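4.2 Kitchen chores at toy scale

Can a low-cost arm tidy a kitchen yet? We think it is getting close - closer than we expected in November. The Clorkcombe task set moves the question to a play kitchen, where pots, lids and a sink basin all sit within reach of one desk-mounted arm (Figure 3).
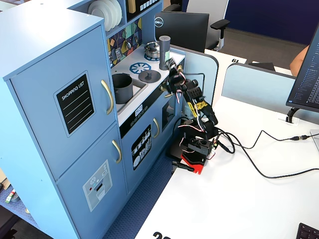 We trained the Drodevano policy on 3,000 demonstrations covering 18 chores. Placing a lid succeeded in 96 percent of trials, a wonderful result for hardware this simple. Reaching into the sink is harder, with 44 percent success, and the basin walls leave the gripper little room to turn.

Figure 3. The play kitchen and arm used for the sink and cooktop chores.

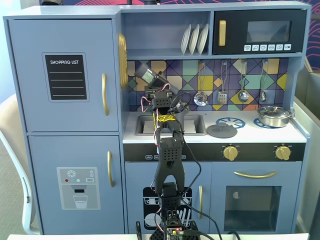 4.3 Failure cases

Most failed trials ended with a missed grasp on a pot rim.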